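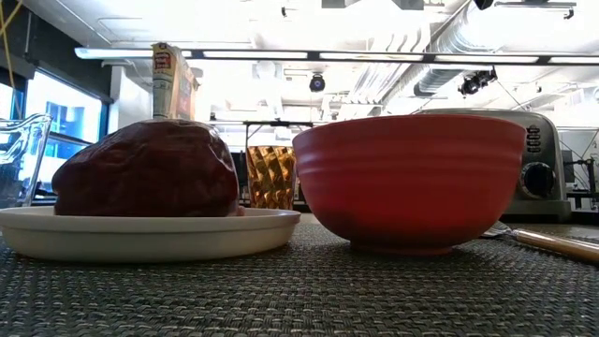

I have been putting off writing up the Undex breakfast kit for so long that my sister has stopped asking, so let's get to it over a second cup of coffee (mine, poured by hand, thank you very much). For anyone new, Undex is the small outfit that sells a two-arm tabletop setup with a library of kitchen routines you load one at a time. They offer a trial to people who write about this sort of thing, and I said yes before I'd finished reading the email.

What you get is the pair of arms, the frame, the cabling and a program called Rarkis that runs the whole business. You bring your own table settings, and I think that's a smart choice on their part, because a robot that only knows its own special plate would be no use to anyone with a cupboard full of mismatched wedding presents. The breakfast library has 18 routines in it. I went in expecting to love the pouring ones and came out much fonder of the dull ones -- setting a place, working the toaster, brushing up at the end.

The toaster routine is where I'd send a doubtful friend first. One arm comes over and lines itself up with the front of the appliance, very politely, while the other one gets on with something else. I never got tired of it. Rarkis wants to be shown your toaster before it will try anything, and that took me four goes, mostly my own fault for skimming the setup guide the way I skim everything. 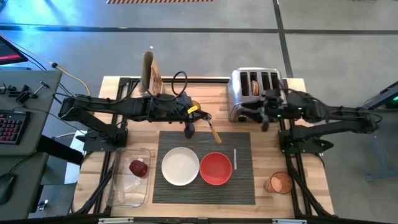
Jolene Katene wrote in after my first little note on the kit to say that the toaster was the easy part for her, and that she'd had far more trouble with the brush. Hers would sweep beautifully in one direction and then stop to think before coming back, every single time, until she slowed the whole routine down in the settings. She also wanted me to warn people that the arms need more elbow room than the brochure suggests.

She's right about the elbow room! Measure your space and then measure it again with your arms out. As for the brush, I turned the speed down as Jolene suggested and liked it a good deal better, though I can't say it has replaced a damp cloth in my affections.

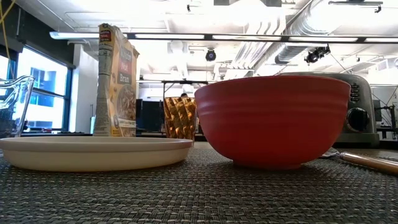 Now, the price. The breakfast library is 802 dollars on top of the arms, and I went back and forth on that for days. If you teach, or tinker, or have a shop where people will stand and watch, I think you'd get your money's worth. For a plain family kitchen I'd wait for the smaller library they're calling Hultmont, due in September, with seven routines and a gentler price to match.

Support comes through a dealer called Ocampo, and they were lovely on the phone, if a bit hard to reach before lunch. I'll put my Rarkis settings up in the next post for anyone who wants to borrow them.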